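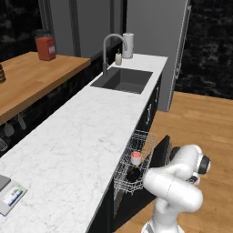
About the Diltis Robotics Club

Hi! I'm Benedikt Brunner and I run the Diltis Robotics Club, the after-school robot manipulation club at the Gernau campus. We meet every Tuesday in the computer lab at the end of the science hallway, and if you hear a room full of teenagers groaning at the same moment, you've found us (somebody's arm has just driven its elbow through a cabinet again).

We started out as a pretty ordinary robotics club with kits, wheels, line following, all of that. I loved it and I still keep a couple of the old cars on my desk. But the students kept asking about arms, and one real arm would have eaten our budget for years, with everyone standing in line for a turn. So we went into simulation. Now every student gets a robot and a whole kitchen to practice in, and when things go flying across the floor you hit reset and try again.

What we work on

Our big project this year is called Bomska, and it's all about the dishwasher. Loading one sounds like the most boring chore in the world until you have to explain it to an arm! Where is the rack? Is it pulled out far enough? Can the gripper get down to a cup without hitting the open door, and which way should the wrist be turned when it arrives? Our students write the code that answers those questions, and they argue about it a lot, mostly in a good way.

New members begin with a single cup. They move the arm by hand using the keyboard for the first couple of weeks, just to get a feel for how the joints work together, and then they start writing their own motions in Python. Bowls come later. Bowls are mean – the rim is never where you want it and they love to tip over. After that comes the full task, with the dishes starting in different places every time.

We save all our practice runs so the students can go back and look at what went wrong. The club has 1246 of them on the drive right now, and 758 of those were marked as good by a student who watched the replay from start to finish. I'm very proud of that second number, and I'm a little proud of the failures too, because the notes on them are so good. My favorite one just says "arm thinks the counter is lower than it is, arm is wrong."

The Ortner Cup

Every April we enter the Ortner Cup, a simulation contest for school teams. Teams are 6 students each and they get a kitchen they haven't seen before, plus one afternoon to get their code working in it. Last time out we scored nearly 400 points, our best result so far, and lost a big chunk of them to a gripper that opened a second too early. We've been working on that. Boy, have we been working on that.

Who's here

I teach physics during the day and look after the club side of things: schedules, permission slips, snacks, and reminding people to save their work. Cheuk-hei Wu is our programming coach. Cheuk-hei set up the simulator on all the lab computers and is the one to ask about anything to do with joint angles, collisions or why your robot is shaking like that. Older students help the new ones, and a lot of what I know about motion planning I learned from them.

Joining

Any student in grades 8 to 12 can come. You don't need to have coded before, and you don't need a fancy computer at home. We start at 3:30 and finish at 5, though the lab stays open a bit longer in the weeks before the contest. Families are welcome to drop in and try driving an arm for themselves (parents are usually terrible at it, and so was I).

To sign up, pick up a form at the front office or stop by the lab on a Tuesday and ask for either of us. Bring a notebook – you'll want one for sketching out your moves before you type them in.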